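I bought the Belturov over-the-door basketball hoop back in December, mostly so I'd have something to do with my hands while watching college games, and I've grown so fond of it that I figured it deserved a proper write-up (my bracket certainly doesn't).

## What you get

A clear backboard, a steel rim with a real spring in it, two padded hooks and two small rubber balls. Putting it together took me less time than a media timeout. The instructions are one folded sheet, and they're fine.

## How it plays

Wonderfully, for the most part! The rim gives a little when you dunk and snaps right back, and the net has held its shape through what must be nearly 3,032 free throws – I do a set every time somebody on TV goes to the line, so that adds up fast in conference play. I used to own the Pesstead, and its rim drooped before the season was half over. The Cluvetti is quieter off the backboard, I'll give it that, but the balls that come with it are as light as balloons and bank shots go anywhere they please.

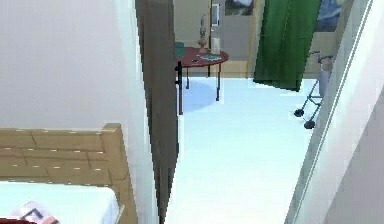 Noise is my one real gripe. A missed shot lands with a thump you can hear all through the house, and late West Coast tip-offs are exactly when I want to be shooting. A bed near the door helps a good deal. With the mattress in a corner by an open door, a lot of long rebounds would come down on the white sheet and stay put, though I'd worry about hitting a wooden headboard with anything heavier than these little rubber balls. The hooks could also use thicker padding, so I stuck a strip of Walczak felt tape inside mine and the rattle is mostly gone.

I'd buy it again tomorrow, and I may get a second one for the den before the tournament starts.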